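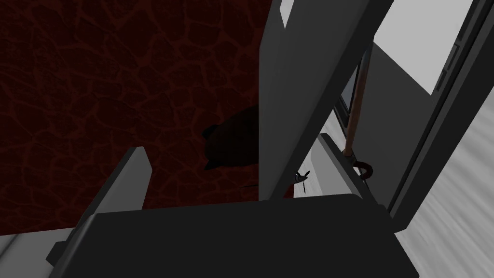 Picture: computer simulation, Onmont Learning Pages. Words by Nana Akolgo.

How does a school buy a robot?

Maybe you think buying a robot is like buying a bicycle. You go to the shop, you look at the price, you pay and you ride home. With a robot arm it takes longer, and most of the work is done with a pencil, a calculator and a computer before any box arrives at the door.

In this page we follow a school called Bundum. The robotics club there wanted an arm that can pick up small things from a table. They had to make a plan first, and you can make one in the same way.

First, practise on the screen

The picture at the top was made by a computer. The big grey parts are the hand of a robot, and we look out over it, past its two fingers. The fingers are open. Between them there is a dark red surface with a pattern like cracks, and a dark, lumpy thing is lying on it.

A pretend world like this is called a simulation. In a simulation you can try a robot that you do not own yet. If the pretend hand drops a pretend cup, you press a key and start again, and there is no glass on the floor.

Why is this useful for buying? Because you can ask questions early. Do the fingers open wide enough for the things we want to pick up? Can the arm reach the back of our table? It is much cheaper to learn the answer on the screen than after you have paid.

The light matters too. Look how hard it is to see the shape of the dark thing. A robot that uses a camera can have the same trouble as your eyes. So the Bundum club wrote "desk lamp" on their shopping list, and a lamp is not an expensive thing.

Make two lists

The club took a big sheet of paper and drew a line down the middle. On the left side they wrote what they need. On the right side they wrote what they would like.

Need:
An arm with a gripper (this is the word for a robot hand)
A strong table that does not shake
A stop button that everybody can reach
Safety glasses
A spare set of fingers

Would like:
A second camera
A cupboard with a lock
Stickers for the arm

There was a small argument about the stickers. They stayed on the right side.

The price on the box is not the whole price

A budget is a plan for money. It says how much you have and what you will use it for. When grown-ups buy a machine for a factory they make a budget as well, only with more zeros.

The club had saved $200 for the extra things, because the arm itself was paid by the school. They found out that one spare set of fingers costs $69. They wanted to know how much is left if they buy one set. Can you do it?

200 - 69 = 131

So there was $131 left for the lamp and the safety glasses. If they buy two sets, they pay $138 and only $62 is left. They decided on one set.

Do not forget the costs that come later. Soft pads on the fingers wear out with the rubbing. Cables get bent. Someone must also learn how to use the machine, and sometimes a lesson costs money. A good budget keeps a little bit for these things, even if you do not know yet what will break.

Ask more than one seller

The school asked two companies, Zomel and Mosquera, to write down their price. Such a paper is called a quote. Zomel had the lower price, but the delivery was extra. Mosquera had the delivery inside the price and the waiting time was 40 days. You must read the small letters and put everything in the same table, otherwise you compare apples with tractors.

Good questions for a seller:
How heavy a thing can it lift?
How long is the guarantee?
Where do we send it if it is broken?
Is the program for the computer included?

Bundum chose Mosquera. They ordered in December, so they knew the arm would come after the holidays, and they used the waiting time to practise in the simulation.

Measure your room

Use a tape measure. Write down how long, how wide and how high your place is. An arm needs empty space on all sides so that it does not hit the wall or your friend's elbow. Find the power plug also. It is a sad thing when the cable is too short.

Your turn

Think of a job for a robot hand in your classroom. It can be putting pencils in a jar or sorting coloured blocks. Now write 3 things it would need to do this job, and ask a grown-up to help you find the price of each one. Add the numbers together. Is it more or less than you expected?

Words to remember

Gripper: the hand of a robot.
Simulation: a pretend world inside a computer, where you can test.
Budget: a plan for money.
Quote: a paper where a seller writes the price.

Page last changed January 18, 2019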